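Plonov Residence Services: List Archive
Search this list Go Advanced
Last updated: Thursday, November 27, 2025

Subject: Re: Tableware in the shared kitchens, December changeover

To all subscribers of the shared kitchens list:

The Residence Services office has received a number of replies to its message on tableware. The original message is quoted in part, followed by the office's response and the arrangements that will apply from the first day of December.

> The office proposes to retire the mixed tableware now held in the
> shared kitchens at Clenow House and to replace it with a single
> pattern. The last inventory recorded 659 plates, of which 441 were
> fit for continued use. The remainder were chipped, scratched through
> the glaze, or warped. Residents are asked to state whether they
> object to the withdrawal of the colored plates, and whether plates
> should be stored flat in the cupboards or upright.

Most of the replies concerned the second question. The office had expected the color of the plates to draw more comment than their storage, and has revised the proposal accordingly.

On the first question, the colored plates will stay. Several kitchens have sorted their tableware by color for some years and have asked to continue. The pink and dark blue plates that passed inspection will therefore be kept in service until they wear out, and new plates will be added only where a kitchen falls short. The order placed with Fukard has been reduced to 500 pieces. Delivery will be made to the ground floor store, and each kitchen will be told when its share is ready for collection.

On the second question, plates are to be stored upright, on edge, with a gap between one plate and the next. Flat stacks have been the main cause of chipped rims, particularly where large plates were set on top of small ones and the whole stack was lifted to reach the bottom. A plate standing on edge can be taken by the rim without moving its neighbors.
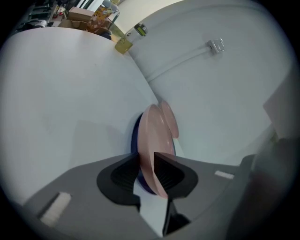 Ahmadpour wrote in reply that upright storage is sound for dinner plates but unsuitable for the shallow bowls, which lean into each other and take up the space of two plates apiece, and asked whether bowls could remain in stacks of no more than six.

The office agrees. Bowls may be stacked flat, six high, on the lower shelf. Cups are not affected by this notice and should be kept where they are now.

Two further points were raised by more than one kitchen.

The first concerns damp. Plates put away wet leave marks on the cupboard floor, and in the older kitchens the shelf lining has begun to lift. Residents are asked to let plates drain fully or to dry them by hand before they are put away. Dish towels are to be hung after use and are not to be left folded on the shelves.

The second concerns plates that leave the kitchen. Residents may eat in their rooms, as before, but tableware must be returned washed on the same day. Kitchens whose holdings fall below the minimum will be supplied once from the reserve. Further replacements will be charged to the floor account. The reserve for all houses is 4,000 and has not been increased for the coming year.

Chipped plates should be set aside on the counter nearest the door, with a note reading "withdrawn." They should not be placed in the recycling bins. Cleaning staff will remove them during the regular morning round. A plate with a hairline crack is to be treated as chipped, even if it still holds together in use.

Each kitchen is asked to clear and wipe its cupboards before collecting new tableware. Pans, storage boxes, and food found in the plate cupboards should be moved to the shelves assigned for them. Items without a name label will be held in the ground floor store until the end of December and then disposed of.

Subscribers who wish to comment on the storage of serving dishes and baking trays should do so under a separate subject line. That matter has not been decided and does not form part of this notice.

Residence Services Office
Plonov

Recent messages on this list
Tableware in the shared kitchens: request for comments
Clenow House: dish towels and laundry collection
Refrigerator shelves, labeling of food
Re: Refrigerator shelves, labeling of food
Ground floor store, December opening hours
Serving dishes and baking trays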